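## 7. Recovering from a stalled or failed assembly

This section covers faults that stop the Draltcombe sandwich cell partway through a build, when food is already on the tray. Faults that occur at power-up or during homing are in Section 4. Read 7.1 before touching anything inside the marked area.

### 7.1 Before you reach in

**CAUTION:** A stalled arm is still energized. The brakes hold position, but the controller can resume a queued move if the fault clears by itself. Press the stop button first, every time, even if the screen shows IDLE.

1. Press the stop button on the operator box. The ring light changes from green to solid red.
2. Wait for the drive fans to slow down.
3. Turn the key switch to SERVICE and take the key out. Keep it with you until step 7 of Section 7.4.
4. Write down the fault code and the build step from the status line. Both are cleared on restart and only the code is kept in the log.

Do not use the pause command on the tablet in place of the stop button. Pause ends at the next waypoint – the arm may travel the full length of the tray before it gets there.

### 7.2 Fault 1423: grip lost during build

Fault 1423 means the Jarman gripper closed on an item, reported contact, and then reported no contact before the release point. It is the most common fault during a build, and it usually comes up on thin or soft items: tomato slices, sausage slices and lettuce leaves. Buns rarely cause it unless they have been stored uncovered and the crust has dried out.

The cell does not know where a dropped item landed. It stops with the build counter at the last step it could confirm, and that counter can be off by one in either direction. Compare it with what is on the paper. With the standard filling order, the stack after step 3 is a bottom bun half, a lettuce leaf and one sausage slice. If the counter says 2 and the sausage is in place, the release was good and only the contact reading failed. If the counter says 3 and there is no sausage, look for it along the sides before you look in the supply positions.

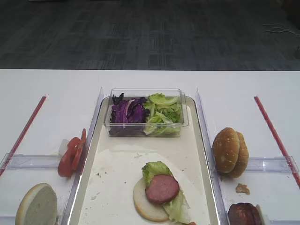
Check the supply positions next. Slices and buns are fed standing on edge, and a slice that has slid down flat will be read by the cell as an empty slot. Stand it up again or replace it. Do not lean it against the item in front.

Crumbs on the paper are normal and do not need to be cleared in the middle of a build. Crumbs on the pads are a different matter. A single sesame seed between the pad and the finger will hold the contact switch closed, and the cell will then report a good grip on nothing. This does not raise 1423. It shows up as a sandwich with a missing layer and no fault in the log, and it should be handled under 7.5.

### 7.3 Fault 168: divider contact

Fault 168 is raised when the wrist sensor sees a sideways load over the limit while the arm is below divider height. Either the arm has touched one of the clear panels along the tray, or an item in the gripper has.

1. Complete 7.1.
2. Look along each panel from the operator end. Check for cracks, chips and food smears. A smear at the top edge shows where contact was made.
3. Push each panel lightly at the top corner. It should flex and return to its set angle.
4. If a panel has moved, loosen its clamp, set it against the angle gauge, and tighten the clamp by hand. Tools are not needed and will split the foot.
5. If a panel is cracked or chipped, discard all food in the cell, including the vegetable container, and replace the panel before going on.

**CAUTION:** Clear plastic fragments are very hard to see in shredded cabbage and lettuce. Do not pick through the container to save it.

Two 168 faults on the same side within one shift mean that the tray has probably shifted and the panels are not the cause. Go to Section 5.2 and repeat the tray alignment.

### 7.4 Clearing the build and restarting

1. Put on clean gloves.
2. Remove the partial build together with the paper sheet. Do not leave the bottom bun in place for the next order. The cell always starts from bare paper.
3. Remove any item that is not in a supply position, including pieces lying between the tray and the panels.
4. Wipe the gripper pads with a damp lint-free cloth, then with a dry one. Do not spray cleaner onto the pads or the wrist.
5. Lay a new paper sheet flat inside the tray rim. Paper that rides up on the rim changes the surface height and will bring the fault back.
6. Reload the supply positions.
7. Step out of the marked area, put the key back, and turn it to RUN.
8. Release the stop button and select CLEAR BUILD. Do not select RESUME after food has been moved by hand.
9. Run one build at reduced speed and watch it through to the top bun.

**Note:** On controllers with Bevano firmware older than the October release, CLEAR BUILD does not reset the build counter. Cycle the power after step 8 on these units and home the arm again.

### 7.5 When to take the cell out of service

Take the cell out of service, tag the key switch, and contact Losum service if any of the following apply:

- The arm moved after the stop button was pressed, by any distance.
- A sandwich came out with a missing layer and no fault was logged, and cleaning the pads did not cure it.
- Fault 1423 comes back on the first build after a full restart.
- Fault 2510 (brake check) appears at any time. This fault must not be cleared by the operator.

Have the fault code, the build step and the firmware version ready. If the stop button did not hold the arm, leave the cell as it stands, food included, until service has seen it.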